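# Open Day Simulation Set: Data Card

Print this page | E-mail this page

## Summary

This data card covers the material recorded at the Vorna open day, held at the Skolalow site on May 24, 2019. Visitors were invited to guide a simulated household robot through a series of furnished rooms and to compare their attempts with those of the automatic controller. The set is released so that schools, museums and other hosts may repeat the demonstration with their own equipment.

## Contents

The release holds 1435 rendered views from 64 sessions. Of these views, 769 come from sessions guided by visitors. The remainder come from the automatic controller, which was run in the same rooms between visitor turns. All views are computer-rendered. No photographs of the site or of visitors are included.

Sessions are stored in 2 folders, named "visitor" and "controller." Each session has its own subfolder with the views in order and a plain text log of the commands sent.

## The Demonstration

Each visitor received a short introduction at the Uysal station and was then given the controls. The task was to move the simulated robot from its starting point to a named piece of furniture and to stop facing it. Staff offered help on request but did not take over the controls. A second screen showed the view from the robot to those waiting in line. 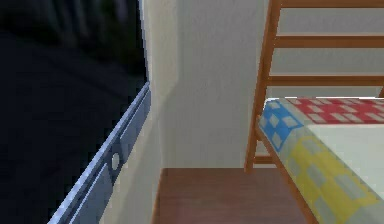 Visitors often turned too far near walls and large furniture and had to correct their position. These corrections were kept in the release. Sessions that were ended early at the visitor's request were kept as well and are marked "stopped" in the log. Sessions interrupted by a fault in the Anen display software were removed.

The rooms were prepared in April and were not changed during the open day. Lighting is fixed within each room. Some rooms are dim, and fine detail may be hard to make out. Edges may appear jagged, as the views were rendered at the setting used for live display.

## Intended Use

The set is suitable for teaching, for public demonstrations and for early tests of indoor navigation software. It should not be used as evidence that a controller is safe in a real home. The rooms do not contain simulated people or animals, and the floor is level throughout.

## Privacy

No names, ages or voices were recorded. Session numbers were assigned at random and cannot be linked to the sign-in sheet, which was destroyed after the event.

## Known Issues

- Time stamps in the "controller" folder are two seconds ahead of the command logs.
- Furniture labels were entered by hand and may differ in spelling between rooms.

## Changes

Corrections should be sent to the Vorna open day office with the session number and view number.

Shares: 2 | Comments: 0

Contact | Copyright Vorna | Back to top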